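Gripper Comparison for Mixed Small-Parts Handling
Progress report, work package 2
Prepared by Martti Kemppainen for Ville Laitinen, Panomach
November 29, 2020

Status

Work package 2 is on schedule except for the cable handling trials, which are behind plan. The two-finger parallel gripper has completed its full test series. The soft-finger gripper has completed the rigid parts series and half of the bag series. The vacuum tool has been mounted and checked for leaks but has no scored trials yet.

Spending through the end of October was within the approved budget. One change to the equipment list is requested below.

Work completed

The test set was fixed at 16 parts, split among rigid parts, bagged parts and cables. The Koivisto warehouse supplied the bagged parts in their normal packaging. The Mullon line supplied the caps and cable assemblies. Part positions are set by a printed template and the template is shifted between runs, so that no gripper is tuned to a single layout.

The parallel gripper was run for 676 scored grasps. A grasp counts as successful when the part is lifted, held for the full transfer, and released inside the target area. Slips during transfer are logged separately from missed grasps. Earlier internal tests at Traltthorpe combined the two, and those results can't be compared with ours.

Rigid parts gave few problems with the parallel gripper. Most failures came from bagged parts, where the fingers closed on loose film and the contents shifted during the lift. Lowering the approach height helped with full bags and made no difference with partly filled ones. Force was held at one setting throughout; a second setting will be tried only if time allows in work package 3.

The soft-finger gripper has 200 scored grasps so far. It holds bags better, and it is slower to release. Small caps tend to stick to the fingertip and land outside the target area. We have tried a short opening pulse before retreat. It reduces the fault but adds to the cycle time, and the results with and without the pulse are being kept in separate tables.

Wrist camera

The camera was moved to a side mount in October after the first position left too much of the part hidden by the fingers. The side mount gives a rotated view, which is corrected in software before part detection. Calibration is repeated after every gripper change. The present view still includes the gripper body and a large area of the room, so detection is limited to a masked region over the table.

Reflections from bag film remain the main cause of false detections. A diffuser over the table is being considered. No purchase has been made.

Issues

Cable trials started late. The planned approach to clip-ended cables assumed that the loops would lie flat, and they often don't. The grasp point is now chosen on the clip body, and the planner has been changed accordingly. The 115 cable grasps recorded before this change will be reported in an appendix and left out of the comparison.

Gripper changes take longer than planned because the air and signal lines are routed separately. We request approval to replace the second flow sensor on the equipment list with a quick-change coupling. The total cost does not increase.

Table setup during the present trials, wrist camera view before rotation correction, with cap, clip leads and bag on the table and the teach pendant at the side: 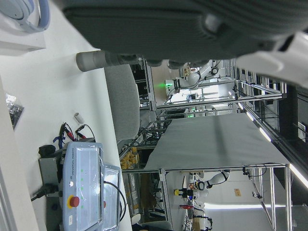

Next period

Complete the bag series with the soft-finger gripper. Run the vacuum tool on rigid and bagged parts; cables are excluded for this tool. Repeat the cable series for both finger grippers with the revised grasp point.

A draft comparison table will be sent to Panomach before the next review meeting. Ville Laitinen is asked to confirm the weighting of cycle time against grasp success before the table is prepared, and to reply on the equipment change by the same date.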